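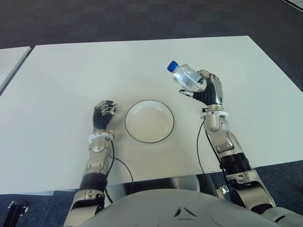
## Handling Liquids at the Robot Bench: Workshop Guidance

These rules apply to all users of the shared bench at the Medthorpe workshop. They cover any task in which a two-handed robot lifts, tilts or pours from a household container. Questions go to Lowri Harries.

**Containers**

- Use plastic bottles with a screw cap. Glass is not permitted within reach of either arm.
- Fill bottles partway only. A full bottle is heavier and spills when the fingers close on it.
- Keep the cap on while a new grip is being tested. Remove it only after eight lifts in a row without a slip.
- Use plain water. Juice, milk and cooking oil leave a residue in the finger joints.

**Table layout**

- Place the receiving bowl near the middle of the table, where both hands can reach it. A bowl with a dark rim is easier to pick out on a white tabletop.
- Clear away tools, phones and paper before the arms are powered.
- Check where the arm cables hang. A loop that crosses the table edge must have enough slack for the full reach of the arm and must not pass under a container.

**During the task**

- One person runs the task and a second stands at the stop button. Neither may reach over the table while the arms are powered.
- The hand that is not in use should be parked with its fingers relaxed, clear of the bowl.
- If water reaches a wrist or a cable, stop the arms and cut the power before wiping.

**Afterward**

Dry the table with a lint-free cloth, then wipe each fingertip separately. Check the carpet under the front edge for damp patches. Enter any spill in the bench log, however small, with the time and the grip used.

Rule sheet 36, revised in July by Negin Ghasemi. It replaces the Bisberg sheet, which should be removed from the binder.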